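Handling Bottles With a Two-Finger Gripper: Good Practice for Tabletop Work

Filed under: Guides > Handheld and arm-mounted grippers
Applies to: Vamer parallel fingers, all lengths

Bottles are among the most common objects in household manipulation work and they cause a large share of the failed picks we log. They tip, they squash, they slip when the outside is damp, and the contents move after the fingers have stopped. The rules on this page are the ones we use at the Arnanwood bench and at the Ilside site. They cover picking up, holding and setting down a single upright bottle on a table. Opening caps and pouring are covered on their own pages.

Before you start

Check the fingers first. Both should be seated flat against their mounts with the screws snug, and the two contact faces should meet evenly when the gripper is closed with nothing in it. If one face touches before the other, refit the fingers before doing anything else. A crooked finger will push the bottle sideways as it closes, and you will spend the morning blaming the software.

Wipe the contact faces with a dry cloth. Do the same for the bottle if it has come out of a refrigerator.

Check the cap. It must be on and fully tightened, including on bottles that are nearly empty. Use drinks, water or dish soap. Do not use bleach, drain cleaner, medicine or anything under pressure. Glass is allowed only with the supervisor's agreement and only over a padded surface.

Put the bottle on a surface that grips. A ribbed or flat silicone mat works well. On a bare glossy table a light bottle will slide ahead of the first finger to touch it, and the grip ends up off center.

Step 1. Line up

Bring the gripper in level, with the bottle midway between the open fingers. Aim for the straight part of the body. Stay off the shoulder, where the sides slope and the contact faces only touch along a thin line. Stay off the cap as well, unless the task is about the cap.

Leave the table as people keep it. Photo frames, cups and other bottles can stay at the back, as long as the fingers have a clear path in and out. Move anything breakable that is close enough to be knocked by an open finger.

Step 2. Close

Close slowly until both sides touch, then stop and look. The bottle should still be standing straight on its base. If it has leaned, open, back off and line up again. Do not try to correct a lean by squeezing harder. 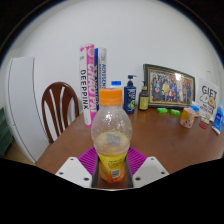 Pak-hei Chien
Bench Lead, Handling Practice, Arnanwood

Once both sides are in contact, add force a little at a time. Thin plastic gives way quickly when a bottle is mostly empty, so start at the lowest setting. On the Gondal controller that is 19 percent. Full bottles of the same type may need more, but the ceiling for any plastic bottle is 46 percent. Above that, the walls fold in and the label tends to crease, and the bottle should not be used again for scored runs.

Step 3. Lift and hold

Lift straight up by a small amount and hold for two seconds. Watch the base. If it creeps downward between the fingers, set the bottle back down and add a little force. If it swings, the grip is too high or too low for the weight — change the height and leave the force alone.

Liquid keeps moving after the gripper stops. Give it time to settle before you carry the bottle anywhere. Keep the path low over the table, and never carry a bottle over a laptop, a power strip or someone's hands.

Step 4. Set down

Lower until the base meets the mat. Stop there. Pressing down further bends the bottle and loads the wrist. Open both fingers fully before backing away, and back away in a straight line. Most tip-overs at Ilside in May came from turning the wrist while one finger was still beside the bottle.

What to write down

For each run, log the following:

Bottle type and rough fill level (empty, low, half, full)
Surface under the bottle
Starting force and final force
Whether the bottle leaned, slipped or tipped
Any change made between attempts

Log failed picks the same way as good ones. If you repeat a run, give it a new line and leave the old one as it was.

When to stop

Stop at once for a leak, a cracked cap, a loose finger screw or any noise from the gripper that was not there before. Dry the mat and the table before starting again. A bottle that has leaked once goes in the recycling, even if the cap seems fine afterward.

Questions about force settings for bottle types not listed in the Gondal notes should go to the bench lead before the first run.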